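When the egg slips out: finding a grip fault in simulation

By Arvo Vuorinen, Jarnville

In our kitchen task the robot must take an egg from the counter and put it on a plate. For two weeks the task failed in a strange way. The fingers closed, the arm went up, and the egg shot out to the side like a wet soap. This page explains how I found the fault. I use the Pasow simulator, but the steps are similar in other programs.

What you need

A scene which fails often. Mine failed in 80 of 100 runs. If yours fails only sometimes, make it worse first, for example with a faster lift.

Step 1. Save the random seed

Write down the seed of one bad run and use only this one. I forgot it on the first day and lost an afternoon.

Step 2. Turn on the contact display

In Pasow you find it in the View menu, under Contacts. Run the scene slowly and stop when the fingers touch the shell. You should see contact on both sides. I had contact only on the left, and it disappeared and came back from step to step.

Step 3. Look at the collision shape

The shape you see and the shape the physics uses are two different things. Switch the visual mesh off. My egg was smooth to look at, but its collision shape was a box with cut corners, so the fingers pressed on an edge.
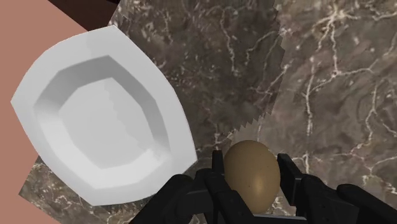 Replace the shape with a convex hull made from the visual mesh, and run the saved seed again. After this change I had contact on both sides, but the egg still moved a little when the arm started to lift.

Step 4. Check the closing force

Open the gripper settings and compare the force limit with the one in your task file. Seija Kallio noticed that our task file had no limit at all, so the default was used. We lowered it in small steps until the egg stayed still.

Step 5. Run the full test

Go back to random seeds. In 3000 runs we had 7 drops, all of them with the egg very near to the plate rim. I have not solved these yet.

Warning: do not copy the new force value to a real gripper. Start there from the lowest setting, keep your hands away from the fingers, and have the stop button within reach.

Updated 10/11/25: corrected the menu name in step 2. Thank you to Guadalupe Serrano.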